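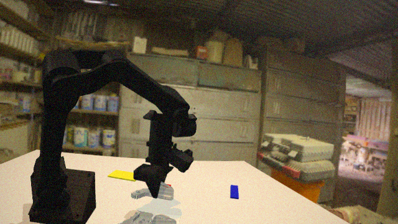 Annick Vasseur reports that her arm stopped in the middle of a descent with fault 2935 on the display, and that pressing Resume only brought the fault back. Resume does not clear this fault. Follow the steps below.

Fault 2935: Contact limit exceeded during descent

CAUTION: The arm can drop slightly when the brakes release. Keep hands out from under the gripper.

1. Press Stop on the Vorkier pendant. Leave the gripper in its present state.
2. Select Jog, then Z only, and raise the tool at the lowest speed until the fingertips are clear.
3. Check the fingertips for chips or bending.
4. Open Olance and run Zero Force with nothing in the gripper.
5. Compare the table height in the program with the measured height. Correct it if they differ by more than 2 mm.
6. Clear the fault and repeat the descent at low speed.

Note: If fault 3196 appears at step 4, the wrist sensor is not responding. Power down and check its cable.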